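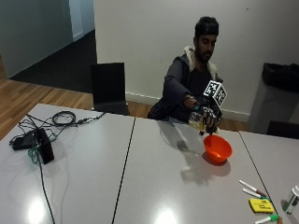

Aufnahme mit Sensorhandschuh und Markerwürfel, Aufgabe „Gießen“: Glas über oranger Schale.

Plistader (auch Plistader-Verfahren) – Methode der Robotik zum Übertragen menschlicher Handbewegungen auf mehrfingrige Greifer. Lernen aus Vorführung, ohne Fernsteuerung. Entwickelt in der Gruppe von Myung-ja Tak, Projekt Tedeo, Standort Erville. Erste Fassung des Berichts vom 29. April 2018.

Prinzip

Vorführende Person trägt Sensorhandschuh. Der liefert die Gelenkwinkel der Finger, aber keine Lage im Raum. Dafür der Würfel auf dem Handrücken: auf den Seitenflächen schwarz-weiße Passermarken, jede mit eigenem Code. Feste Kamera erkennt die Marken, rechnet daraus Position und Drehung der Hand. Eine gut sichtbare Fläche reicht im Prinzip, zwei sind deutlich stabiler. Der kurze Stab unter dem Würfel hält Abstand zu den Fingern, weniger Verdeckung.

Beide Datenströme werden zeitlich abgeglichen und auf die Kinematik des Greifers umgerechnet (Retargeting). Danach überwachtes Training einer Steuerung, Eingabe Kamerabild und Handlage, Ausgabe nächste Sollstellung.

Datensatz

Seo, 1000 Vorführungen, davon 200 Gießen. Rest Greifen, Umsetzen, Stapeln. Gegenstände aus Haushalt und Büro. Durchsichtige Gefäße absichtlich dabei, da Tiefenkameras an Glas oft scheitern und die Handlage hier trotzdem verfügbar bleibt.

Ergebnisse

Test am Greifer mit 416 Versuchen, alle Aufgaben gemischt. Beim Gießen war das Kippen selbst kaum ein Problem, schwierig blieb das rechtzeitige Zurückdrehen. Training mit nur 110 Vorführungen brachte brauchbares Greifen, aber kein verlässliches Gießen. Genaue Quoten je Aufgabe im Anhang des Berichts, hier noch nachzutragen.

Grenzen

Keine Kraftmessung, Griffkraft muss geschätzt werden. Spiegelungen auf glänzenden Tischflächen stören die Markenerkenung gelegentlich. Bei starker Drehung des Handgelenks verschwindet der Würfel aus der Sicht, Lücken werden interpoliert. Zweite Kamera ab Mai ergänzt, Auswertung dazu fehlt bisher.

Siehe auch: Imitationslernen, Passermarke, Retargeting

14 Mal geteilt · 3 Kommentare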